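Notebook, June — warp sizing and the sticky shed
Reading time: 3 min

Started 7:40. Second try at sizing the singles linen warp for the Kinsella towels. The first warp went fuzzy at the heddles after a couple of hands' width of weaving and I cut it off. Eimear thinks the yarn is fine and the size was too weak. I think so too, but I also beat too hard, so I'm changing only the size this time and leaving my beat alone until I see what it does.

Recipe as mixed this morning: 20 g flaxseed to the liter, simmered until it strings off the spoon, strained through the old curtain cloth. Last time I let it cool first and it would not go through the cloth at all. Strained hot, it went through with no squeezing. Left it to come down to hand warmth while I wrote up the labels. 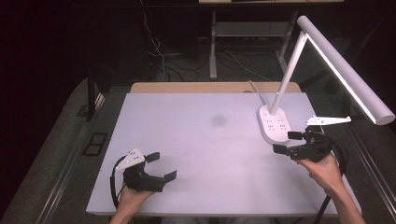 Hesulgate Handweavers — Yarn and Finishing Group

Cut the warp chain into test lengths before touching the real thing. Four treatments: flaxseed, flaxseed at half strength, wheat flour paste, and nothing. Kerttu asked for the flour paste because she used it for years on wool singles and swears it brushes out clean. I have my doubts on linen. It dried stiffer than the others and cracked when I bent it over a rod, and the cracks shed a white dust I would not want in the reed.

Rub test, same as Nele's from the winter: pull each length back and forth through a piece of spare reed and stop when the first ply of fluff stands up. Unsized went at 18 strokes. Half strength got to 29, which is better than I expected. Full strength I gave up on with a tired arm and no fluff to speak of. Did not test the flour past the cracking.

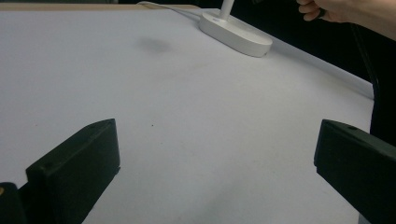 So full strength flaxseed it is, unless the shed sticks. That is the thing to watch. When I sized too heavily on the Curilton sample, neighboring ends glued themselves together and I spent an evening strumming them apart with a knitting needle. The cure is to keep the warp under tension and moving while it dries, and to run the lease sticks up and down it before it sets. Jarlath holds the far end when he's in. If he isn't, the chair with the bag of sand will do.

Dressed the real warp after lunch. Brushed the size on with the wide paste brush, working away from the cross, then wiped along it with a damp rag to take off the drips. Two ends broke near the start, both at thin places in the yarn. Mended with a weaver's knot and marked with red thread.

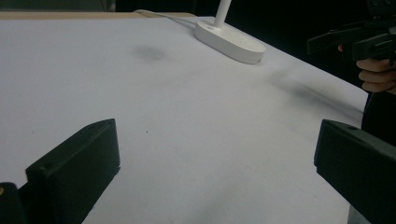
Dry to the touch by 4:30, though the middle of the chain still felt cool. Leaving it overnight. The ends separate with a light strum and there is no crust on them. The color has gone slightly darker — Nuala says it washes out in the first hot rinse, and her own towels bear that out.

To do: sley at two per dent, not three. Keep a damp cloth by the loom. Ask Nele if she has any more of the spare reed, mine is rusting at one end. Leftover size is in the jar on the lower shelf of the fridge, good for 2 days, then throw it out because it stinks.

Last updated: June

Recent entries
Inow cotton, shrinkage after three washes
Straightening a bent reed
Kerttu's notes on wool singles
Curilton sample, what went wrong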